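Honus-Table : fiche de données

Version 14, responsable : Rocío Betancur (atelier Vumholm)
Relecture des étiquettes : Anqi Su, Jhair Mamani

Objet

Honus-Table recense des objets de goûter et de dressage : vaisselle, sets de table, pâtisseries glacées. Le jeu contient 2,207 vues annotées à la main, réparties en 182 séquences. Il sert à vérifier des étiquettes d'objets et de relations simples (« sur », « à côté de », « recouvre en partie »).

Contenu

Les plateaux de table sont en bois clair ou peints. La vaisselle est unie, sans motif. Les donuts sont étiquetés par couleur de glaçage, puis par couleur de filet. Un donut posé à même le bois reçoit la relation « sur : table », jamais « sur : assiette », même si une assiette se trouve à proximité.
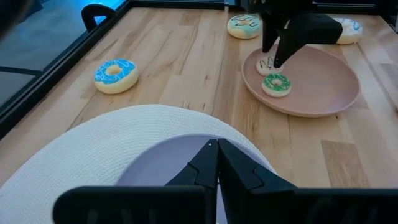
Fiche n° 14, p. 90

Étiquettes retenues pour cette vue :

table : bois clair, lames longues et étroites, tons blonds à miel
set : rond, blanc, tissé
assiette : ronde, lavande, relation « sur : set »
donut_a : glaçage bleu vif, filets blancs, relation « sur : table »
donut_b : glaçage menthe, filets brun foncé, relation « sur : table »

L'assiette et le set sont marqués « partiel ». Le contour n'est tracé que sur la portion visible, sans extrapolation du cercle.

Règles de nommage

Couleur avant matière, en minuscules, sans accent dans les identifiants. « Lavande » couvre du violet pâle au gris violacé. « Menthe » couvre les verts d'eau et les turquoises pâles ; le bleu vif reste « bleu ». Le champ saveur a été supprimé en janvier : il était rempli au jugé.

Structure des fichiers

vues/ : images
etiquettes/ : un fichier texte par vue
relations.csv : identifiant, sujet, relation, objet
couleurs.txt : liste fermée des teintes admises

Limites connues

Les sets tissés sont parfois confondus avec des assiettes plates dans les séquences Stosunia. Les corrections de Wilson Marulanda ne portent que sur la première moitié de celles-ci. Les filets très fins ne sont pas segmentés.

Signaler une erreur : indiquer le numéro de fiche, la page et l'étiquette concernée à Nghĩa Trịnh.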